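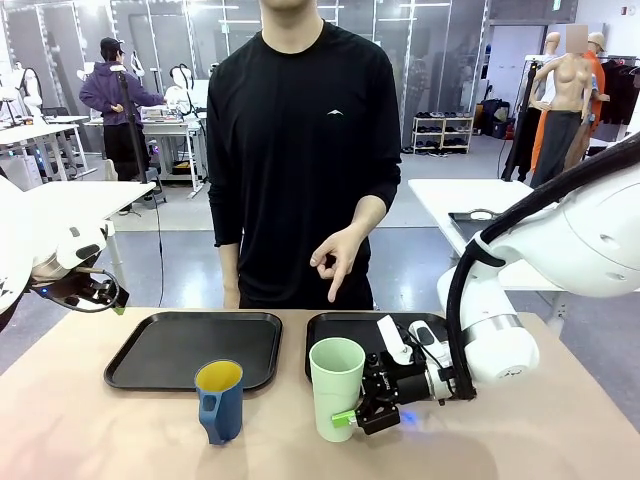
Figure 4. Trays set side by side on the work table.

Home | Guides | Presum Seed Starting Set | Section 4 | Print

Section 4. Preparing the Trays and Sowing

Read this section in full before opening the seed packets. The set may be used on any level table that can support the trays after watering. Do not place it on a radiator cover or directly above a heater.

4.1 Preparing the trays

1. Wash each tray in warm water with a small amount of dish soap. Rinse well and let it dry.
2. Check the bottom and rim of each tray for cracks. A cracked tray will leak and must be replaced.
3. Place the trays on the table where they will remain. Leave a gap wide enough for your fingers on every side.
4. Spread the capillary mat in the tray and press it flat into the corners.

NOTE: Trays supplied before March have a shallower rim. With these trays, use one layer of matting only.

4.2 Wetting the mix

1. Empty one bag of Kemeys seed mix into a clean bucket.
2. Add 500 ml of water and stir until no dry pockets remain.
3. Squeeze a handful. It should hold its shape and release no more than a few drops. If it crumbles, add water a little at a time.
4. Let the mix stand for 30 minutes before filling the cells.

CAUTION: Dry seed mix produces fine dust. Open the bag in a well-aired place and do not shake it. Wash your hands after handling.

4.3 Filling and sowing

1. Fill the cells to the top and tap the cell insert twice on the table. Do not pack the mix down with your fingers.
2. Top up any cell that has settled.
3. Sow at the depth printed on the seed packet. Very fine seed, such as lettuce or snapdragon, is pressed onto the surface and left uncovered.
4. Label each row at once, using pencil. Ink fades under the lamp.
5. Lower the cell insert onto the mat and pour 300 ml of water into the tray, along one side.
6. Fit the clear cover with both vents closed.

NOTE: The large cover, part 586, does not fit the Storstead tray. Order the cover listed in Section 9.

4.4 Care until sprouting

Check the mat once a day and add water when it feels dry to the touch. Open the vents when the first shoots appear, and remove the cover when half of the cells have sprouted. If mold forms on the surface, open the vents and reduce watering. For lamp height and timer settings, see Section 5.

Section reviewed by Špela Hodžić, Product Guides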